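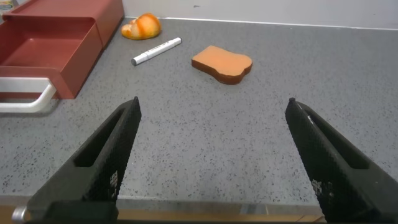 Skamov asked whether the drawer counts as open when it's only halfway out. Yes. Anything past shut is "open" in the labels, see Labels further down.

counter-putaway – README
Last changed Thursday, February 28, 2019

What it is
Small set of tidying-up episodes on one kitchen counter. Grey speckled top, plain off-white wall behind. A few household bits and a red drawer box. The job is always putting something somewhere: into the drawer, into the bowl, or back in the row by the wall.

1,071 episodes in this release. 60 are held back for testing, please don't train on those. The longest runs 20 seconds, most are a good deal shorter.

The things
bowl – beige, wide, deep
carton – small, white and yellow, stands upright
drawer box – red, pull-out drawer, white handle on the front
bun – orange and white
marker – white pen
bread – one slice, toy

Names above are the names used in the label files. Older files from Estton say "box" for the carton AND for the drawer box, which was a mess. Fixed in this release, but check if you've kept old copies.
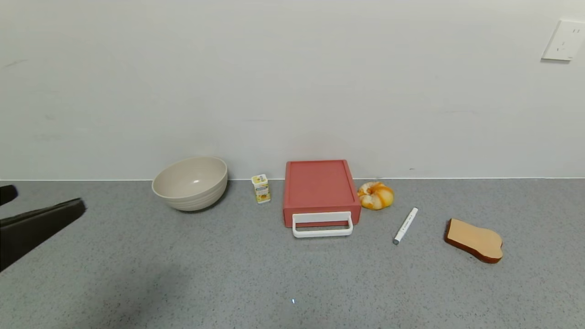
Start layouts are in layouts.txt, 12 of them. Each one gives the order left to right, as seen facing the wall. Layout 1 is the plain row. Order matters for the "put it back" tasks, as back means the same slot between the same neighbours.

Labels
One line per episode: task, thing moved, where from, where to, drawer at start, drawer at end, done or not done. Drawer is open or shut, nothing in between. Not done covers drops, wrong slot, and things left hanging over the drawer edge.

A marker in the bowl is done even if the end sticks out. Vass labelled the first batch the other way and those have been gone over again, might be a couple left. Tell us if you find one.

Known problems
- bread and bun mixed up in some task names. The "thing moved" column is right, trust that
- carton knocked over at the start in a few episodes, marked "tipped" in the notes column
- notes column is seperate from the main label file, join on episode number
- colour of the drawer box is down as "red" everywhere, some people would say coral

Still to do
Stacking tasks. Second counter at Birkis, planned for April, will go in its own folder so the numbering here dosen't change.

Questions to the project list please, with the episode number in the subject line.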